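Who Checks the Tape?

The rulebook for small robot arms keeps getting thicker. Whether it is getting better is another matter.

Ask a robotics lab about safety and you will be handed a binder. At Estton, a research shop that trains arms to pick and sort household goods, the binder has 90 pages. It covers stop buttons, speed limits, floor markings and who may stand where. The section on what is attached to the end of the arm runs to half a page, and most of that is a drawing.

I find this odd. The arm itself arrives from a factory with papers. Everything past the wrist is homemade, changed often and signed off by whoever happened to be holding the screwdriver. Mounts get printed overnight. Fingers get padded, taped, stripped and taped again. A cable that was supposed to stay for an afternoon is still there in September.
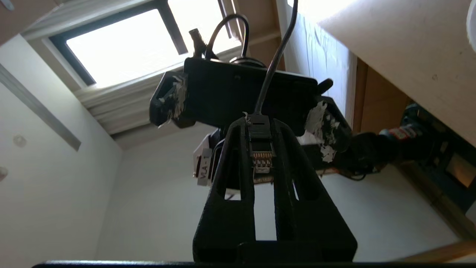 Printed wrist mount with a network connector seated at the top, and behind it a gripper whose fingers carry scraps of white tape.

Tape is a good test of any standard. The draft code that Estton and its partner Dondo now work from says gripping surfaces must be "clean and fit for use." Fit according to whom? The code doesn't say. It gives no limit on leftover residue and no rule on when a finger should be replaced. An engineer could pass or fail the same gripper before lunch and be within the text both times.

Labels are handled better, if only because labels are easy. Every unit has to carry a name, and every name has to appear in the log. Fine. But a name tells you which gripper you are looking at. It doesn't tell you which version of the mount is on it, how it was printed, or how many times it has been bumped against a table.

Apaza, the consultancy that wrote the draft, argues that too much detail would slow research down. Its answer is a checklist of 16 items, meant to be done every 30 days. I sat through one at Estton. It took less than 60 seconds per item, and the cable check was a glance and a tick. There was no tug on the plug and no moving of the wrist through its range to see where the slack went.

Predley, a smaller lab, does something duller. It keeps a dated card for each printed part and throws the part out when the card is full – no debate, no judgment call. The staff complain about the waste, and they have a point. I would still trust that card over the binder.

The draft is open for comment until the end of the month. The half page on grippers hasn't changed since the first version.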